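Lab diary, September: the policy that has to wait

Print this page | E-mail this page

Got in at 7:40 and had the cell running before nine. 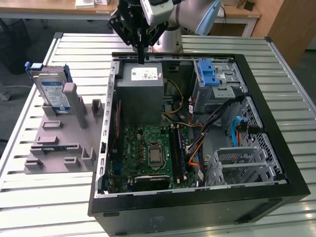 The question this month is whether the arm does better on desktop teardown if it makes a short probing touch before it commits to a grasp. The old Grelum policy goes straight in. The new one lowers a finger, stops, checks the wrist camera again and only then picks a target. I trained both on the same 800 demonstrations so nobody can argue about the data.

Today was 25 trials each on the Pisturis bench, computer on its side, side panel off. I put the drive tray back in the same place every time and left the cables however they fell. The probing policy is slower, as expected. It added 42 seconds to the median trial, more than I wanted. But it dropped only 2 parts all day, and the old one was getting hung up on cables often enough that I stopped the afternoon block early to go through the logs.

Most of the lost time is the second look at the power supply. The label seems to pull its attention - I'll mask it tomorrow and see. Also need to ask Colel for the newer calibration file. The one I have drifts after lunch.

Fagerlund wants a plot for the report. I don't have a plot. I have a spreadsheet and half a page of notes on which cables got snagged.

Shut down at 6:15, arm parked, logs copied.

Filed under: Diary, Manipulation, Disassembly

Contact | Copyright Fagerlund Lab Notes | Back to top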